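Brenley Textile Services
Home > Guides > Garment Care > Folding and Stacking

How to Fold Garments on a Covered Work Table

This guide sets out the standard folding procedure for shirts, light sweaters and similar garments. It is intended for staff and trainees at the Brenley and Kestard sites and may be used at home with minor changes. The procedure was prepared by Griet Hendriks and reviewed by Danuta Nowakowski.

Last revised: Nov 30, 2014

What you will need

A table at least 90 centimeters deep
A clean, smooth cover large enough to reach every edge
A second table or shelf for finished work
The garments to be folded, fully dry

Preparing the table

Wipe the table before covering it. Lay the cover from the back edge toward the front and smooth it with the flat of the hand, working outward. Large creases should be removed, as they will press into thin fabrics. Fine ripples may be left. A dark cover is preferred at both sites – lint and loose threads show clearly on it and can be picked up before they reach the next garment. Shake the cover out after every 12 garments and replace it if it is torn.

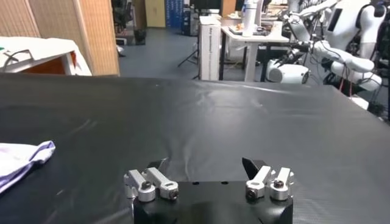
Unfolded garments should be kept to one side of the table and taken one at a time. The side chosen is a matter of habit, but it should remain the same throughout the session. A pale garment left bunched on the black cover at the left, as here, is easy to find and leaves the middle of the table open for spreading the next piece. Do not place unfolded items at the front edge, where sleeves tend to hang down and pull the rest of the garment with them.

Folding the garment

1. Lay the garment face down with the neck away from you. Smooth the back from the center toward the side seams.

2. Fold one side in toward the center line. Turn the sleeve back so that it lies along the fold. Repeat with the other side.

3. Check the width. The Vollach shelves accept a folded width of 22 centimeters. Adjust the side folds now if necessary; it is difficult to correct them later.

4. Bring the hem up to the middle of the garment, then fold again toward the neck. The garment should now form a long strip lying from left to right along the near edge of the table.

5. Take hold of the strip at both ends and draw it gently straight. Uneven layers along the top can be eased into line with the fingertips.
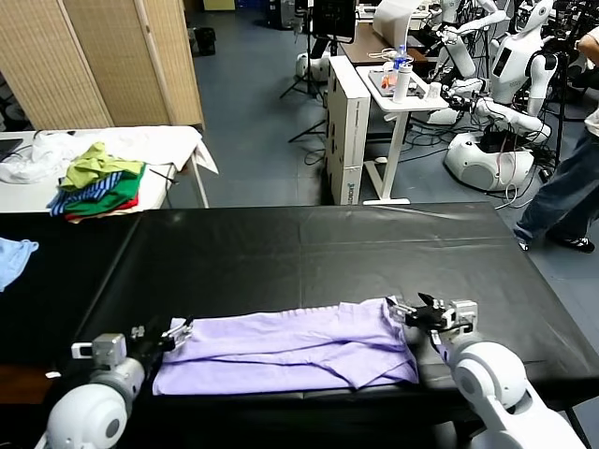 6. Fold the strip in half from one end to the other. Heavy sweaters should be left as a strip and stored in a drawer, where a second fold would make them too thick.

7. Press down once with an open hand to release trapped air. Do not rub the surface of knitted fabrics.

Stacking

Move each finished garment to the second table before starting another. Place the folded edge toward the front and the open edges toward the back. Larger and heavier pieces go at the bottom of the stack. Mixed colors may be stacked together if all items have been washed before; new dark garments are to be kept apart until after their first wash.

Common difficulties

One end of the strip is thicker than the other. The sleeves have usually been turned back at different angles. Open the garment to step 2 and lay both sleeves parallel to the side seams.

The garment slides on the cover. Smooth covers allow some movement, particularly with synthetic fabrics. Rest one hand on the center of the garment while folding with the other.

The stack leans. Alternate the direction of the folded edges, front and back, from one garment to the next.

Related guides

Form 111: Garment Intake Record
Folding Fitted Sheets
Care of Kristiansen Drying Racks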